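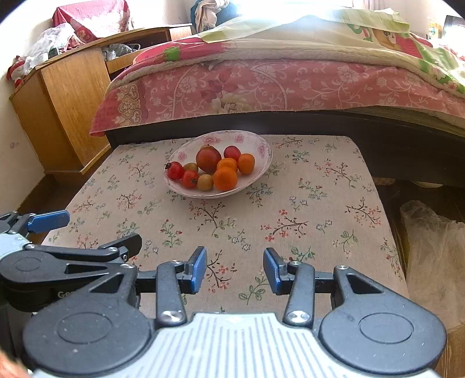
Setting Up and Looking After a Pair of Hand-Held Grippers

If you've just been handed a pair of hand-held grippers and a table, welcome! This is my favorite bench job, and once you've done it a few times you can get both units from the case to the first pick in 27 minutes. My first go took most of an afternoon, mainly because I left the fingers for last. Don't do that. Start with the fingers.

What you need

A small screwdriver that really fits your screws (a worn tip will chew up the heads in no time)
A lint-free cloth and a little rubbing alcohol
A soft paintbrush
A plastic feeler strip, or a folded index card
A roll of paper tape and a pen
Something round and something squashy to practice on

Step 1: Check the linkages

Hold the gripper with the fingers pointing away from you and work the jaws slowly, all the way open and all the way shut. Go slower than you think you need to. You're feeling for a notch, a scrape, or a spot where one side gets ahead of the other. The linkages are a mirrored pair, so whatever the left arm does, the right arm should be doing too.

Now put the screwdriver on each pivot screw in turn. Snug, no more! A pivot that's too tight makes the finger drag on the way back, and you'll blame the spring for a week. I did. When you find a loose one, turn it in until the side play goes away, then work the jaws again before you touch the next one. If you do them all in one pass and something binds, you won't know which one did it.

Put a dot of pen on the tape for every screw you've moved. Come back after 50 cycles and see if any of them has crept.

Step 2: Clean and square the pads

The blue finger pads do all the work and get none of the attention. Wipe each one with a barely damp cloth, then go over it again with a dry corner. Soap leaves a film on ours, so I've stopped using it.

Close the jaws on the feeler strip and tug. You want the same pull at the tip as at the root. If the strip slides free at the tip and holds at the root, the pad is sitting crooked. Ease it off, clean the seat behind it with the brush, and press it home again from the middle outward. There is nearly always a crumb of something back there.

We change pads at 300 hours on the Dulham bench whether they look tired or not. Write the date on the bag the new ones came in.

Step 3: Lay out the table

Put down a cloth. A bare tabletop lets round things roll forever, and a bit of fabric gives just enough drag to keep them where you set them. Pull it flat over the area you'll be reaching into, and keep wrinkles away from the dish.

Pick a dish with a low rim to begin with. A deep bowl is great fun later on, but the fingers have to come in steeply and you'll be knocking the rim with the linkage before you've got a feel for the width of the thing. It's wider than it looks!

For objects, mix your sizes. Big fruit teaches you how far the jaws open. Cherry tomatoes teach you manners. Little cork-type balls are wonderful for a first pick, as they're light and they forgive a clumsy squeeze.

Step 4: The two-gripper check

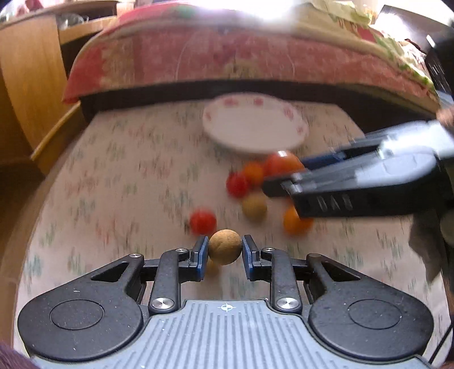 Words by Iker Barroso
Zeltia workshop notes, March 2019

Now for the good part. Bring in the second gripper from the opposite side and keep its jaws low and angled toward the group. One unit holds a ball, the other one lines up on whatever it's going to take next. What you're checking is clearance, so move at half your normal speed and watch the outer corners of both bodies, where they like to bump.

Pinch the ball between the middles of the two pads. If it sits high, near the tips, it will squirt out the moment you lift. If one finger arrives well before the other, set the ball down, go back to Step 1 and look at the pivots on the late side.

Keep the cable running back along the body and out behind your hand. Leave enough slack for a full turn of the wrist. A tight cable pulls the gripper off line so gently that you'll swear your aim has gone.

Run the check like this:

Pick with the near unit, hold for a slow count of five, put down.
Pick with the far unit, same count, put down.
Swap objects, going from firm to soft.
Finish with a tomato. Look at the skin afterward for pad marks.

Marks on the skin mean you're squeezing past the point where the object is held. Let the fingers stop when they stop. It takes some practice, and then one day your hand just knows.

Looking after them

Brush out the ribbed section of the housing at the end of each session. Fluff from the cloth collects in the grooves and works its way to the joints. Wipe off fruit juice right away, especially around the screws, where it dries to a sort of glue. Store the pair with the jaws a little open so the pads don't take a set.

Yazdani, who had this bench before me, kept a page for each gripper in the log, and I've carried it on. Unit 317 has needed the same left pivot snugged up twice since February, so that screw is getting replaced with the next parts order. The sheet for new entries is in the front pocket of the Urulton case, under the spare pads.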